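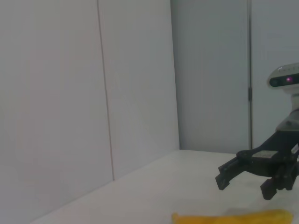 My aunt left me her flat in Ternance, and with it a cupboard full of things she'd never finished paying for. I went down in June 2022 meaning to stay three nights, clear the lot and hand the keys to the agent. I'd brought bin bags and a sandwich. I'd brought very little else, if you want the truth, because I thought I knew what an old woman's flat would have in it.

Well! The front room had been done up. She used to have brown carpet in there and a dresser you couldn't get past without bruising a hip, and it was all gone. White walls, a white table, clean as a plate. I stood there with my bags and felt like I'd walked in on somebody else's life.

The neighbour across the landing (I never did get her name, she only ever opened the door a hand's width) told me it had been finished the December before. "She had men in," she said, and shut the door.

So I went looking for the bill, as you do. It was in the biscuit tin, under the buttons, from a firm called Ruddock, and it came to 1875 pounds, paid in cash. Behind it was a letter from the Tritar building society saying she had 100 pounds left in her account and would she like to come in and talk about it. She hadn't, by the look of things. She'd folded the letter into a very small square and gone on living.

I ate my sandwich on the floor and was cross with her for a good hour. We could have used that money, my brother and I, and she knew it. She'd lent him around 3000 once and had it back in dribs and drabs, and she never mentioned it, and neither did he.
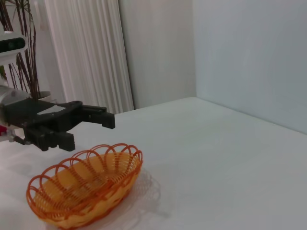

My aunt was never a gardener, I should say. She killed everything we bought her - the African violets, the Christmas cactus, a bonsai that hadn't done anything to anyone. She watered when she remembered and then she watered three times in one day to make up for it. And yet there was the plant, in its pot with the rounded white rim, all long thin leaves going up and then flopping over at the top, dark brown and olive green. I couldn't decide if it was meant to be that brown. I gave it half a mug of water and said sorry to it, out loud, in case.

After that I didn't get much clearing done. I sat down at the table with the biscuit tin and sorted the buttons by colour, which was what she used to give me to do when I was small and it was raining. The light in there was lovely. With the old dresser in the way you'd never have known.

The agent rang on the second morning. He had a buyer, he said, a man from Vedex who was being moved down for work and wanted somewhere plain. I said it was certainly plain. He asked when he could pick up the keys and I looked at the button piles, and at the plant, and told him I'd lost them.

They were in my hand. I put them in the tin and went out to buy some milk.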